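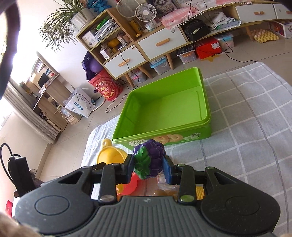 Cleaning and Storing Small Plastic Toys

Molded plastic toys pick up skin oil, food residue and dust. Most of it comes off with dish soap and warm water. Sort first: solid pieces in one pile, hollow pieces with a hole in another, anything with a battery in a third. The third pile gets a damp cloth only.

Solid pieces can soak for 10 minutes. Use a soft toothbrush on seams and molded grooves. Rinse twice. Soap film left on glossy plastic dries dull and attracts dust.
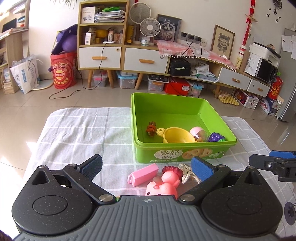
One reader in Semolthorpe wrote that hollow toys should never be soaked at all, and that a drop of hot glue over the hole before washing keeps the inside dry. The glue peels off soft vinyl without a mark. On painted pieces it may lift the paint, so test the underside.

Drying

Stand the pieces on a rack or a folded towel, holes down, overnight. Do not use an oven or a hair dryer. Thin walls warp.
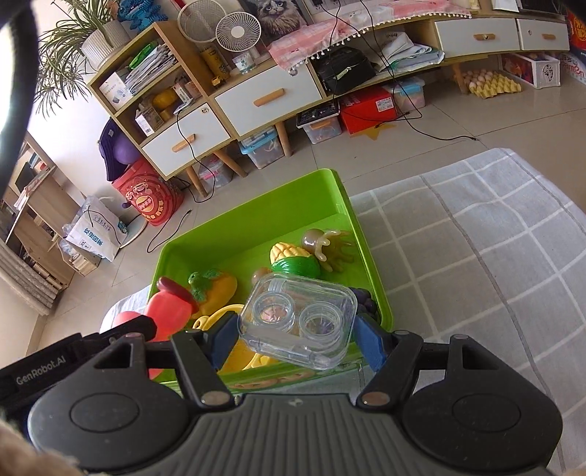 Play food in a green tray.

Bins

A low open tray is easier to sort from than a deep tub. Food tins and snack boxes also work once the crumbs are wiped out of the corners. Write the contents on masking tape and stick it to the short side, where it shows on a shelf. Small parts go in a lidded container inside the bin. Wash the bins when you wash the toys, and let them dry fully before stacking.
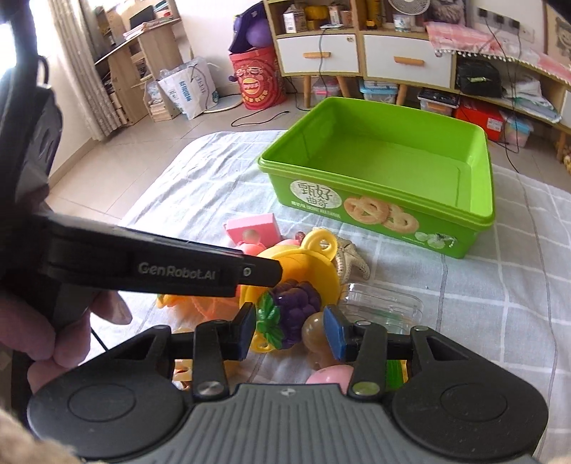
Does vinegar do any harm to the softer toys? I have used one part to 2 parts water since January and the pink ones feel tacky now.

Tackiness in soft vinyl usually comes from plasticizer moving to the surface. Wash with dish soap, dry, and dust lightly with cornstarch. Store tacky pieces apart from hard plastic, which they can mark.

Page updated Wednesday, May 31, 2023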